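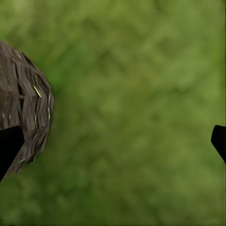

Page last changed in April

Speaker notes: Hedges and old field names in Braltside

Slide 1. Thank Noura Hamdan for the invitation. Say that I only cover the Elton side of the parish.

Slide 2. Many fields were named for what grew at the edge. Thorn Piece, Hazel Two Acre. Read out the list of 13 names, slowly — people like to hear their own.

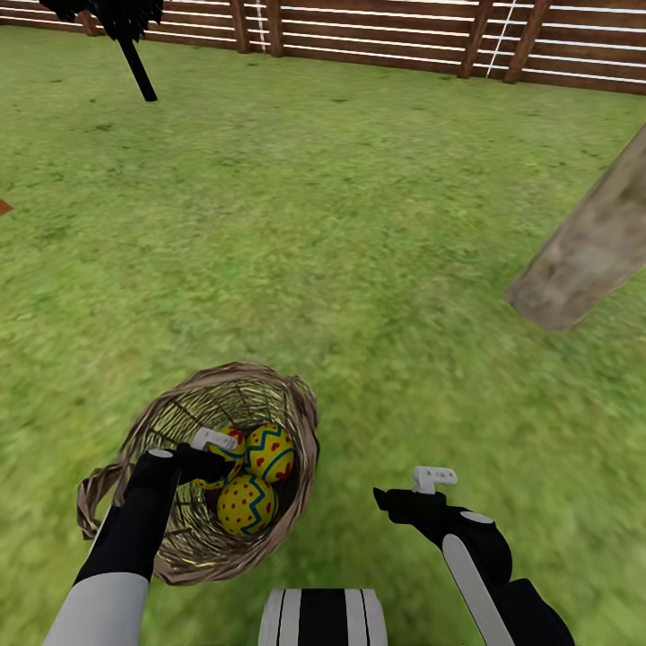

Slide 3. Names outlast the hedges. Thorn Piece lost its thorns when the lane was widened, and the farm still uses the name. Mention Carla Fakhoury's tithe map tracing.

Slide 4. Spelling changes. Skip if we are past 8 minutes.

Questions. Siham Haddad has the microphone. Leave the map up.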